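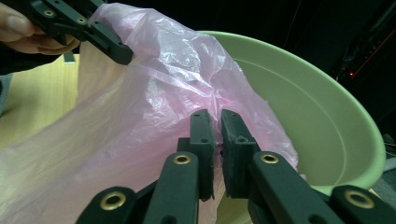 Clova Hand-Held Gripper Kit: notes and data card for the household plastics set

G'day, and thanks for grabbing this. I'm Vega Paredes, and I look after the household side of the Clova kit reviews at Drerard. This README covers what's in the download, how we recorded it, and what I reckon of the kit after using it for most of July. If you only want the files, skip down to Layout.

What's in it

There are 194 episodes, all done by hand with a pair of Clova grippers, one per hand. The bulk of them are bag-and-tub jobs: pick up a thin plastic bag, open it out, get it into a basin and over the rim. The rest are folding and flattening. I went for bag film on purpose because it's a mongrel of a material. It creases, it shines, it's half see-through, and the edge you want is never where you left it. If your policy can handle a crinkly pink bag going into a light green tub, I'd love to hear about it!

Recording is at 30 frames a second. Each episode has the video from the gripper cameras, jaw opening for both hands, and a pose track.

Layout

episodes/ – one folder per take, numbered from 000
calib/ – camera and jaw calibration, redo this if you swap pads
splits/ – train and held-out lists
notes.csv – my comments per take, some ruder than others

The held-out list is all Fletcher Halliday's takes. He's left-handed and a lot quicker than me, so it's a fair test of whether your model has just learnt my habits.

How I found the kit

Pretty good, with grumbles. The jaws have flat pads with a grippy, rubbery feel, and they'll pinch a single fold of film if you come at it square. Come in at an angle and you tend to bunch it up. The pads do wear. Mine were getting scruffy along the bottom edges well before I'd finished, and little bits of film get caught there, so keep tweezers in your kit. Clova suggests checking them every 100 takes. I'd halve that for plastics.

Weight is fine for a morning, less fine by four in the arvo. The linkages stayed tight the whole time, and I dropped one on concrete (sorry, Fletcher).

The Ranjbar exporter that comes bundled is the weak spot. It falls over if there's a space in your folder name, and the error message is no help at all. Version 2 is meant to fix it. I've been using the Mevo converter for now and it's been no trouble.

Known problems

Highlights on the film blow out in plenty of takes. I left those in.
Pose drifts a bit in the dimmer takes, where the background goes nearly black. They're tagged low_light in notes.csv.
Jaw opening reads slightly high when there's film folded double between the pads. Fix is on my list, probably a Saturday job.
A handful of takes have a fumble and a second go. Tagged regrasp.

Using it

Free for research and teaching. If you want it in a commercial product, email me first and we'll sort something out. Bug reports are welcome too – please include the episode number and the exporter you used.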